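Trustwood > Women in Leadership Network > Meetings > Minutes

Women in Leadership Network
Minutes of the planning meeting
May 28, 2026, Trustwood main building, second floor

Present: the chair, the program lead, the secretary, and representatives from Nosus, Plotik and Mutiso. The Plotik representative joined by phone and left after item 4.

Apologies: the outreach lead.

1. Minutes of the last meeting

Approved with one correction. The sponsor for the spring breakfast was Nosus, not Plotik. The secretary will fix the copy on the shared drive.

2. August leadership forum

The chair reported that the hall is confirmed and the deposit has been paid. Capacity is 200 seated. The Mutiso representative asked if the balcony could be opened. The venue has said no, and the meeting agreed to leave it there.

There will be two panels. The morning panel is on moving from technical work into management. The afternoon panel is on serving on a board for the first time. The meeting discussed whether the afternoon panel should be open to questions throughout or only at the end. Last year the open format ran over and cut into the mentoring hour. Agreed to take questions at the end, with written questions collected at the break.

The Nosus representative wants at least one panelist from a company with fewer than 50 staff. Agreed in principle. Names to be sent to the program lead before invitations go out.

Action: program lead to send draft invitations to the partner firms for comment.

3. Skills day

The skills day will run the day before the forum. The hardware session stays on the program, along with budgeting and contract reading. The Mutiso representative said members had asked for more practical sessions and fewer talks, and that the hardware session should be long enough for people to work at their own pace.

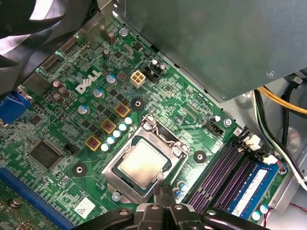

Dell motherboard with the processor in its socket.

The budgeting session needs a new leader. Plotik will ask its finance team. If no one is available, the contract session will be extended to fill the slot.

Places on the skills day will be offered to mentoring program members first and then to the wider list. The secretary asked that sign-up be handled on one form this time. Agreed.

Action: secretary to set up the form. Plotik to report back on a session leader.

4. Mentoring program

The program lead reported 14 pairs matched for the current round. One pair has asked to be rematched because of a change in working hours. The meeting agreed that rematching should be allowed once per round without a written reason.

The Plotik representative raised the length of the round. Several mentees feel that six months is too short to work toward a promotion or a board application. The chair would like to see the feedback forms before changing anything. Held over to the next meeting.

Action: program lead to circulate the feedback forms with names removed.

5. Publicity

The forum page is live but still shows last year's program. Nosus has offered to print the posters at no charge if the artwork is ready on time. The meeting preferred the plain version of the artwork, with the title in larger type. The skills day will have its own page with a short text on each session.

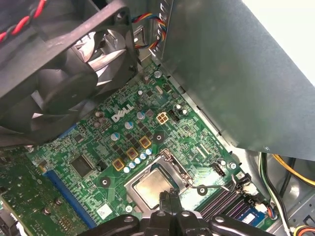 6. Any other business

The Mutiso representative asked if the network would sign a joint letter on parental leave policy. Members had not seen the text, so no decision was made. The letter will be circulated with these minutes.

The coffee order for the forum is to be placed by Trustwood.

7. Next meeting

Same room, same time. The secretary will send the date. The meeting closed with no further items.

Recent items
Leadership forum: call for panelists
Mentoring program: how matching works
Minutes of the spring planning meeting
Skills day: sessions and sign-up
Partner firms and contacts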